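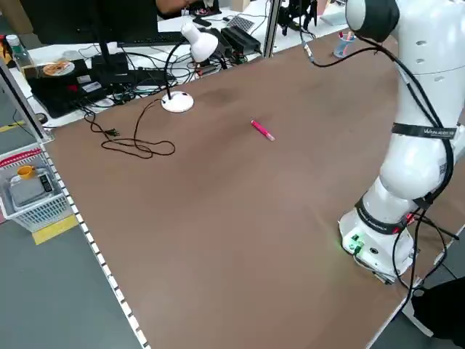
July, a little after 6 a.m. Slept badly and got up to look at the tomatoes. The leaves on the two plants by the fence are curling again, and there are brown spots low on the stems. I cut off everything touching the soil and put it in the trash, not the compost. The spots were close to the brown of the big tabletop, maybe a shade darker, and dull like it. Orathai Paisan came by before breakfast to return my hose splitter. She thinks it's the watering. I've been doing it at night with the sprinkler, so the leaves stay wet until morning. She runs a drip line on a timer and hasn't had spots this year.

Went to Pellum for drip hose. They had the 49-foot roll and the 76-foot roll. I bought the 76 and will cut it down. Also got a bag of straw. They were out of the small clamps, so I'll have to try Kurek on the way home tomorrow.
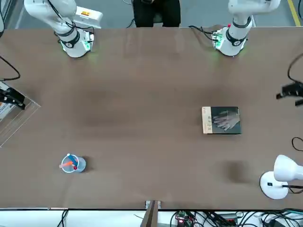 Two arms at the far side of the table, green light at the base.

Picked beans after lunch. Filled the blue colander and gave half to Chaiwat Noiphan, who is putting up pickles this week. He wants dill too but mine has gone to seed. The zucchini by the steps is finished. Pulled it and found a borer in the stem, then raked the bed flat. I may put in carrots there if the heat lets up. Rain gauge still dry.

Laid the first part of the drip hose before supper. It kinks at the corner by the rain barrel and I need an elbow for it. Ran it 24 minutes and dug down with a finger. Damp to the second knuckle near the hose, dry a hand's width away. The peppers will need their own run. 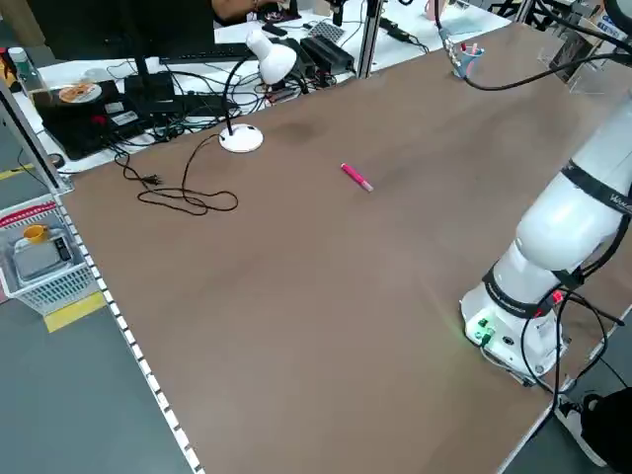
How long should I leave it on for the tomatoes?
Start with 40 minutes early in the morning, every third day, and dig down again to check.

Wrote that on the calendar. Back is sore. Bed at 9.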